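Blog > Home and Garden > Rainwater

Home Garden Kitchen Walks Archive

Three summers of rainwater, and why I'd never go back

I have become one of those people who looks at a dark cloud and feels pleased. It started with a dry July when the beans gave up on me, and three years later I have a proper tank, two water butts, a tangle of pipes I am very fond of, and a notebook full of numbers. Several of you asked for the whole story after my last post about the courgettes, so get a cup of tea, it's a long one!

Our place in Plullgate faces the wrong way for nearly everything. The back garden slopes down from the house, the soil is thin at the top and sticky at the bottom, and the outdoor tap is on the side where I least want it. For years I dragged a hose round the bins and across the path, knocking the heads off the lavender every time. I don't miss that hose one bit.

Starting small

The first butt was second-hand and green, and it leaked. I stood it on bricks under the shed downpipe, which was a good idea, and I didn't level the bricks, which wasn't. A full butt is astonishingly heavy. When it leant over one night it took a fence panel with it, and in the morning there was a little delta of mud all the way down to the compost heap.

So I did it properly the second time. I dug out a square, packed it with rubble, put slabs on top and checked them with a spirit level in both directions. It took a whole weekend and I enjoyed every minute. The slabs haven't moved since.

The shed roof is tiny, but even so that butt filled far faster than I'd expected. One good thundery afternoon did it. I remember standing in the kitchen in my socks watching the overflow run and thinking, well, that's all going to waste, isn't it? That was really the beginning of the madness.

Going bigger

The house roof was the obvious next step. I read everything I could find and measured the back half of the roof from the ground (pacing along the wall, then checking with a tape when I didn't believe myself). In the end I bought a 1,000 litre tank from a small firm called Dlamini, who make them in a dull brown that disappears nicely behind a trellis. It came on the back of a lorry, and the driver and I rolled it down the side passage like a giant cheese.

Fitting the diverter was the part I had been dreading. You cut a section out of the downpipe, slot the diverter in, and run a short pipe across to the tank. I measured it so many times that I wore the pencil mark off the wall. Then I cut it, and it fitted, and I went indoors and told everybody in the house twice.

A few things I'd pass on to anybody doing the same:

- Put a leaf filter at the top, where you can reach it from a short ladder. Mine needs clearing every couple of weeks in autumn and hardly at all otherwise.
- Raise the tank as high as you safely can. Every bit of height helps when you want to fill a can quickly.
- Keep a tight lid on. Mosquitoes find open water very fast, and so do small animals.
- Send the overflow somewhere useful. Mine goes to the boggy bed at the bottom, where the irises have gone wild.
- Fit the tap high enough to get a full-sized can under it, and go and measure your can first. 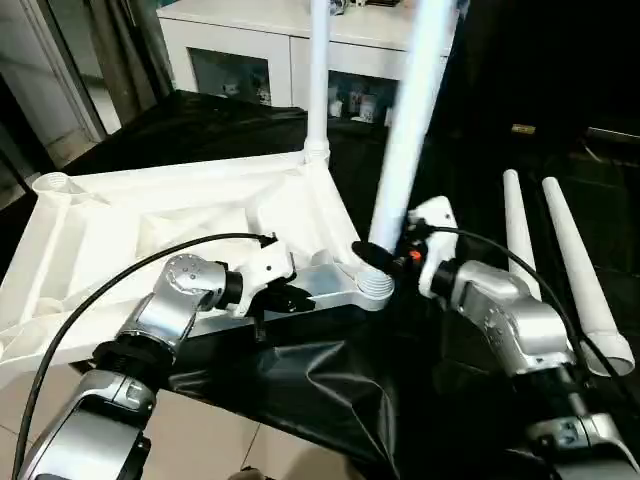

The numbers, for those who like them

I do like them, so bear with me. I fixed a cheap flow meter to the tank outlet and wrote down the reading every time I remembered. Last year, from the first sowing to the last of the squash, I used 3,018 litres of rainwater on the garden. I was delighted! That's the tank emptied and refilled three times over, with a bit on top, and it doesn't include anything from the butts.

The drip line made the biggest difference. I use the thin Zovier hose, 80 metres of it, snaking between the rows and pegged down with bent wire. Tank pressure is low and I'd been told it wouldn't be enough, but the slope of the garden works in my favour for once. The far end gets a bit less than the near end, so the thirsty things go near the tank and the herbs go at the far end, where they seem perfectly content.

My tomatoes have been so much better on steady watering. I used to forget them for days and then drown them, and half the fruit would split. Now I open the tap after breakfast, do a bit of weeding, and shut it again when I come in. The blueberries have perked up as well. Our tap water is very hard, and they had always looked a bit yellow and sorry for themselves.

What I'd still like to sort out

The water gets a slight smell by late August if the tank is low. I tried one of the Clinuvia tablets, and it may have helped, but it rained heavily that same week so I can't claim much for it. This winter I want to drain the tank fully, scrub it out with a long brush and see how it does with a clean start.

I'm also thinking of a second tank by the front door – smaller, for the pots – though I have been told that the front of the house is to stay looking like the front of a house. Talks continue. If you have one that's slim and not too ugly, please tell me about it in the comments, and tell me what you did for a stand.

Next time: sowing broad beans far too early, again.

Contact | Copyright, all words my own | Back to top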